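作業ノート 3月 午後

今日は朝から布もの。棚の下の段に突っ込んだままだった衣類の箱をようやく開けた。Woneckの箱とNogueiraの箱が混ざっていて、まずそこからです。誰だ混ぜたのは(たぶん私)。札と台帳を突き合わせたら台帳が63点、箱の中が59点。足りない分は午前中いっぱい探して、2点はDoltenbyに貸し出し中の欄に書いてあった。残り2点はまだ出てこない。貸し出し表の裏も見たけど何もなし。次に倉庫へ行く人、青い札が落ちてないか足元を見てきてください。

で、本題のたたみ方。前回の四つ折りは、やっぱり胸の文字のど真ん中に折り線が入るのが気に入らない! プリントものは折り線のところから傷んでくるから、できれば文字と数字を避けて折りたい。でも背中にも胸にも大きい数字があるシャツだと、どこを避けてもどこかに当たるんですよね。そこで今日試したのは次の順番。

まず裏返しに置いて、両脇を内側へ。袖なしのものは肩幅のまま細くすればいいので楽。そのあと裾から一回だけ折り上げる。二回折ると小さくはなるけど、箱の中で重ねたときに真ん中が盛り上がって上の段が滑る。一回折りだと箱の長さぎりぎり、それでも入った。Tシャツは問題なし。厚手のパーカーはこのやり方だとフードの行き場がなくて保留。フードだけ先に中へ折り込む案があるので、次はそれで。

時間も測ってみた。慣れてくると1枚にかかる手間はだいぶ減るけど、つるつるした生地は別。手を離すと勝手に開いてくるので、手のひらで一度押さえて空気を抜いてから次の折りに行くほうが結局早い。あと薄紙。文字どうしが直接くっつかないように1枚はさむことにした。薄紙の残りは7枚しかないので注文すること。Peturaのカタログの小さいほうのサイズで足ります。大きいほうは前に買って、毎回切る羽目になった。

バスケのジャージは数字が大きいので最後に回した。赤地に黒い文字で白い縁取り、折り線が入るとやたら目立つタイプ。台は灰色の布張りのほうを使用。机の天板だと生地が滑るけど、布張りだと引っかかりがあって楽です。赤い服は色が映えるから、しわも見つけやすい気がする(気のせいかも)。

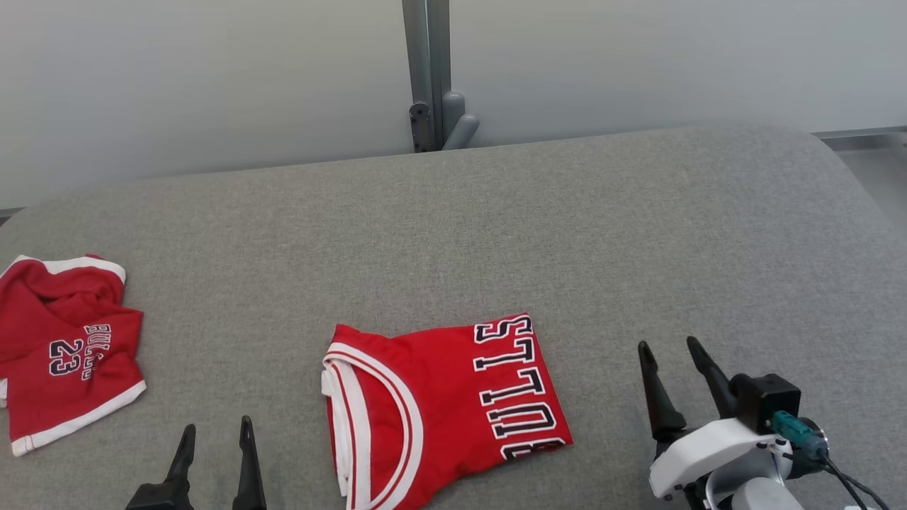

灰色の台の上、ブルズの赤いジャージ2枚。左はくしゃっとしたまま、中央はたたんだ形。

襟ぐりの白い縁は引っぱると形が崩れるので、肩のほうを持つこと。これは自分用のメモ。左右の肩をそろえるとき、つい襟をつまんでしまう癖がある。

残りは明日に持ち越し。Nogueiraの箱はふたを開けたまま棚の前に置いてあります。中身はまだ台帳に書いていないので、動かすなら箱ごとお願いします。薄紙の注文、忘れないように。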